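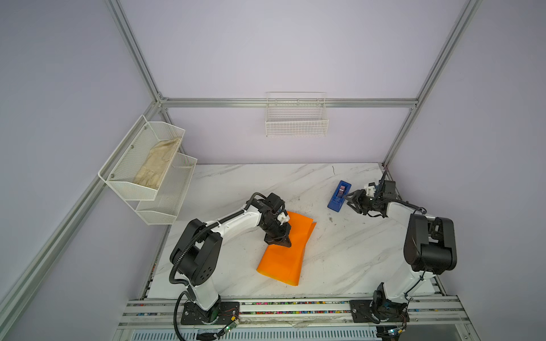

Orange sheet, one corner folded over. Blue tape dispenser on the right.

sheyla_v
Posted 6/9/20
I have a question about folding small sheets. I fold 88 of them for our craft market and I want each one to have the same size. My way is to fold one corner first, press it, and then continue. But the crease always moves a little. Should I fix the edge with tape before I fold?

Waltari
Tape, yes, but only a short piece. I keep the dispenser on the right side, so I do not reach over the sheet.

ottmar_rieger
I must disagree with Waltari. Tape pulls the edge when you take it off. Press longer with the flat hand and fold end to end, never from the corner.

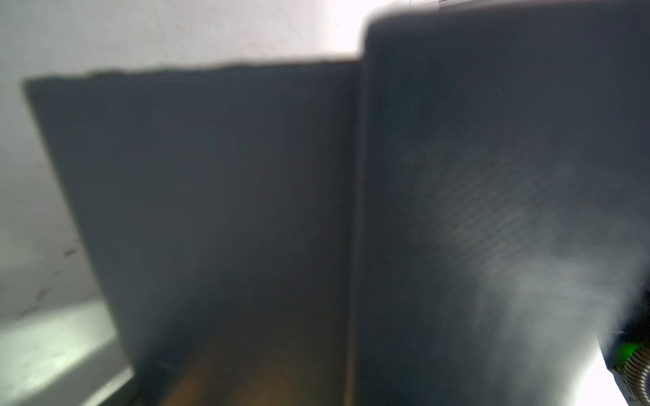
Dark gray, very close. No print on the left one.

Gekora11
Ottmar, end to end is good for paper. With soft material I had bad results, the upper layer slides. I start from the corner like Sheyla.

ottmar_rieger
Then your table is too smooth. Put a cotton cloth under it.

sheyla_v
Thank you both. I tried the cotton cloth and it is better, but now small crumbs stay in the fold. I will wipe the table first and do the long fold again.

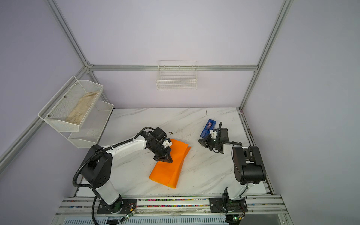
My other problem is storage. I want to put the finished ones in wire baskets on the wall, but I worry that the mesh leaves marks. Does somebody line the baskets?

Waltari
I use baking paper. And I still say tape.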